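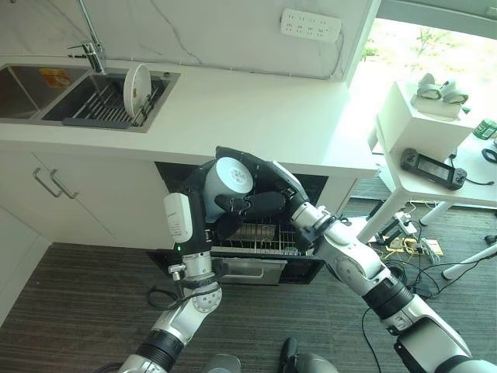 Two robot arms hold a pale container in a kitchen. Each arm ends in a black gripper.

How Do People Pay for a Robot?

A robot can cost as much as a car, so the people who want one have to plan first. Planning how to spend money is called making a budget. You may have made one yourself if you ever saved up for a bike.

Start with the job

The first question is what the robot will do. Picking up a container in a kitchen is a different job from moving heavy boxes. A small arm may be strong enough for a cup, but it can't lift a washing machine. Buyers write down the heaviest thing the robot has to hold and how far it has to reach. They also decide if it needs one arm or 2. Two arms cost more, and they use more power.

Add up the parts

The arm is only one part of the price. The part at the end that grabs things is called a gripper, and it is often sold separately. Robots need cables, and some are steered with a handheld controller. Someone has to deliver the robot, set it up, and teach people to use it safely.

Hema Rao plans budgets at a workshop called Gavalas. Last year she wanted a new gripper for an arm the workshop already had. These were the costs on her list:

Gripper: $1,660
Cables and a mounting plate: $380
Spare finger pads: $9 each

She bought two pads. Her total came to $2,058. You can check her math with a pencil.

Think about the room

A robot needs space to move its elbows. Buyers measure the room, the counters, and the doors. They look at where the power outlets are and where the cables will go, so people don't trip. If the room has to change, that goes in the budget too.

Buy, rent, or wait?

Buying means you pay for the robot and keep it. Renting means you pay a smaller amount each month and give it back later. Renting can be a good choice if the job is short. If you rent for a long time, you might end up paying more than the robot's price.

Ravindran Nadar, a teacher in Farnness, rented an arm for his robot club in February. The club found out that the arm was too short to reach across their table. They gave it back and started saving for a longer one.

Saving for repairs

Motors wear out and finger pads get smooth. A careful buyer puts some money aside every year for new parts. Software may need to be paid for each year as well.

Words to know

Budget: a plan for using money
Gripper: the part of a robot that holds things
Rent: to pay to use something for a while

Written by Juniper Ruiz-Ortega
Updated 9/15/21

We use cookies to remember your settings. Ask a grown-up before you change them. Accept | Manage cookies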